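Parcel locker logs and the right of access: what happens when a customer asks for everything
Project report, Information Law seminar, group 5

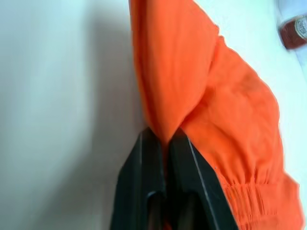

Our question was narrow. If a person asks a company for all the personal data it holds on them, does the company also have to hand over the door logs? Meaning the times a locker was opened, the code used, failed tries. We picked parcel lockers as nobody in the seminar had done them and two of us use them every week.

3 Comments | 11 Shares

Background. Article 15 GDPR gives a right of access plus a copy of the data. Short text, lots of fights over it. Companies tend to send the account page (name, address, phone) and stop there.

What we did. We read the privacy notices of 2 locker operators, Marel and Wekedberg, and then each group member sent a request to both. Same wording every time, copied from a template. Sent in September, all before noon so the deadlines would line up. One month to answer under Article 12, can be extended if the request is complex.

Results, Marel. Answered everybody inside the month. PDF, account data, delivery history. No door logs. When we wrote back they said logs are "technical records" tied to a locker and not to a person. We don't buy this. The log has a pickup code, the code belongs to one parcel, the parcel to one customer. That's identifiable, in our view.

Results, Wekedberg. Slower, one reply came late with no notice of an extension. But they did include logs. The biggest file had 325 lines, 123 of them door events, the rest app logins and message receipts. Column names not explained anywhere. Article 12 wants the information to be intelligible so we marked this as a partial fail.

Shared accounts were the hard part. In one household the account is used by several people, and the log shows when the others picked things up. Article 15(4) says the copy must not adversly affect the rights of others. We think blanking those lines is OK if the operator can tell who is who. Mostly it can't. We did not solve this.

Limits. Small sample, 5 people, all students, all in the same city. We only tested lockers, not couriers. We wanted to add Pärn as a third operator but ran out of time and there notice was being rewritten anyway.

Conclusion. Door logs are personal data when they can be linked to a parcel code, and should be in the copy. Operators should explain the columns. Next step would be a complaint to the authority about the Marel replies, draft is in appendix B, not sent yet.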